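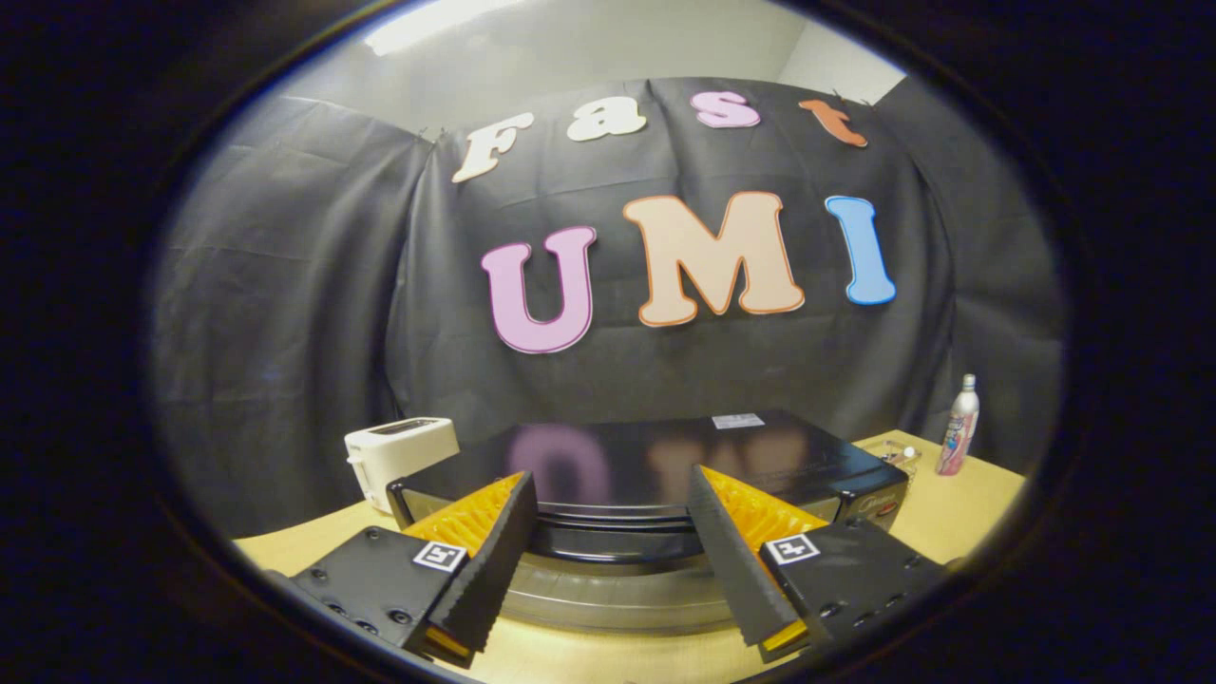
The appliance table.

NOTICE TO RESIDENTS OF ROVHAM HOUSE

The management of Rovham House advises that the black oven is to remain on the table beneath the lettering until its ownership has been determined. The white toaster to its left may be used between breakfast and 5 in the afternoon. It takes two slices. Requests for a third slice will be held over to the following day.

Residents have asked about the letters pinned to the cloth. The register lists them as "Fast" and, in the row beneath, "UMI", and gives no meaning for either. A resident of the upper floor has written that the pink letter is the colour of her late mother's kitchen in Allora. Her letter has been placed with the others.

The oven came to the house under the Zuccaro bequest, along with 900 dinner plates and a sum of 100 dollars for their upkeep. The Codirar family has since claimed it. Their claim runs to several pages and concerns a roast lamb, served one February, which they consider to have been theirs in every respect that matters. Management has read it twice and takes no position on the lamb.

Residents are reminded that the top of the oven is polished and gives back whatever hangs above it. Two residents have reported reading the letters there in the evening and finding the word longer than it was at lunch. Such reports should be made in writing, on the grey form, and left at the front desk.

Until the matter is settled, no meal is to be promised to any person on the strength of the oven. Bread is supplied at the usual hour. The ceiling light will stay on.

By order of the management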